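Ilidthorpe Craft Room – the gallery

Welcome to the gallery page for our little craft room in Ilidthorpe! We started it in April with 2 tables, a donated shelf and far too much enthusiasm, and it has grown into the cosiest corner of the whole building. Everything on this page is from the room itself: the tables, the supplies, the odds and ends we make things out of. Come in and have a look around.

The bamboo table has become a firm favourite. Sticks are cheap, light, lovely to hold and good for nearly anything – kite frames, plant stakes, puppet rods, tiny ladders for tiny treehouses. We bought a bundle of 100 from Jaber in the winter sale and were down to the last handful before the school holidays were over, so we went straight back for more.
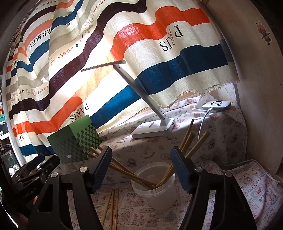
Page last changed: October 29, 2022

Bamboo sticks in their clear tub, with a couple more on the cloth. I love that Baby Bear tablecloth! Little pink and red bears and hearts all over it, and it cheers up a grey afternoon like nothing else. The white desk lamp lives on this table too, and the green checkerboard box adds a nice splash of colour next to it.

A word about tubs, as people do ask. We've tried jam jars, mugs, old ice cream containers and a very handsome tin that turned out to be too deep for anybody under ten. See-through plastic wins every time. You can tell what's inside without tipping it out, it weighs next to nothing, and if it goes off the edge of the table there's no glass to sweep up.

If you'd like to try bamboo at home, our favourite beginner project is the Cemgate kite, named after the hill where we flew the first one. You need 2 sticks, a sheet of tissue paper, some string and a strip of old fabric for the tail. Cross the sticks, bind them tightly in the middle, run string around the four tips and glue the paper over that. Let the glue dry overnight (I know, it's hard to wait!) and tie on the tail in the morning. Ours was a dreadful colour and flew beautifully.

Older kids and grown-ups have been going mad for the Tenov lantern, a five-sided frame covered in tracing paper. It's fiddly around the corners, and a spare pair of hands helps with the knots, but what a glow when you get a small battery light inside it. We hung a whole row of them along the back windows and the neighbours came over to ask what we were up to.

Sessions run on weekday afternoons and all materials are included. Wear something you don't mind getting glue on, and if you have leftover string, ribbon or wrapping paper in any colour at all, bring it along – the scrap drawer is always hungry. More pictures will go up once the lantern shelf is finished.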